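From: Iolanda Figueiredo
To: Clilside Weavers list
Date: September 30, 2019
Subject: Re: waffle weave shrinkage, help!

Cremilda Pacheco wrote:
> Hello all, I've just taken my first waffle weave off the loom (cotton,
> a tea towel for my sister) and it looks so flat and sad I could cry.
> The pattern in the book shows lovely deep squares and mine is
> basically a tablecloth. Do I wash it? How hot? And how much will it
> shrink, as I only made it 60 cm wide and I'm scared of ending up with
> a flannel. Also, has anyone used the Curkora cotton for this? I got
> two cones cheap and wonder if that's my problem.
> Cremilda

Hi Cremilda, and hi everyone, sorry I've been so quiet, we had the kitchen floor up for most of the summer and the loom was under a dust sheet with three chairs on top of it.

First of all, don't cry! Waffle always looks like nothing on the loom. It's held flat under tension and the cells can't sink until you let them go. My first one sat in a drawer for a year before I washed it, I was that sure I'd got the threading wrong, and then it came out of the machine all puffed up and I felt a right fool.

So yes, wash it. Hem it first if you can bear to, or at the very least run a zigzag along both ends, or you'll be picking threads out of the filter till Christmas. I do mine at 60 with whatever towels are going in, then tumble until it's nearly there and finish it on the line. Please don't iron it. My mother in law ironed one of mine, very kindly, and it took two more washes to come back.

As for the shrinkage, you will lose a fair bit, more than you would with plain weave. It depends on the yarn, the sett and how long your floats are, so I'd be telling you fibs if I gave you one number for everything. My last bath towel was 100 cm wide in the reed and came off the line at 76, which made me gulp a bit. Yours will be a smallish tea towel but it won't be a flannel. Put your sister's initials in the corner and tell her that's the size they come.

If you have any warp left on the back beam, do a little sample before you do anything drastic. Measure it, write it down (on paper, and not on the back of an envelope like me), wash it, measure it again. I know everybody says this and hardly anybody does it.

Not all waffle wants to be deep, either. I quite like the finer, flatter sort for covering a table, where you want some texture but don't want your cup rocking about. 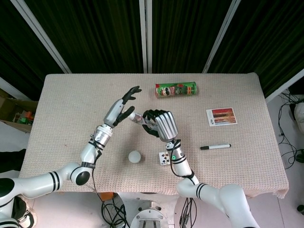 Beige waffle-weave cloth on a table, dark green curtains behind.

I'd love to make one in that sort of colour, though with our lot it would have jam on it inside the hour. If I do it'll be the eight-shaft draft, with a plain border to stop the sides going wavy. Has anyone got a good way of dealing with wavy sides, by the way? I've tried a few doubled ends at the selvedge and it helped a bit on the left and did nothing on the right. I may just be pulling harder on that side.

On the Curkora, I've had two lots. The first was lovely and soft and I made half a dozen towels with it. The second had knots in it, 11 in a single cone, and I was so cross I wrote in and they did send a new one. So I'd say the yarn's fine but wind it off before you warp with it. I can't see that it's why yours looks flat.

Two other bits while I'm typing. I still have Bev's copy of the blue draft book and I can't remember who's next, so shout if it's you. And I'm thinking of selling my old Tukia table loom, four shafts, one heddle bar a bit bent but it works. I'd sooner it went to somebody here. I can bring it along to the November meeting if anyone fancies a go before making up their mind, but I'll need a hand getting it up the steps.

Let us know how the towel comes out, Cremilda, and do post the before and after measurements as I'm collecting them in the notebook.

Iolanda

PS. No fabric softener! I forgot to say. It makes them useless for drying anything.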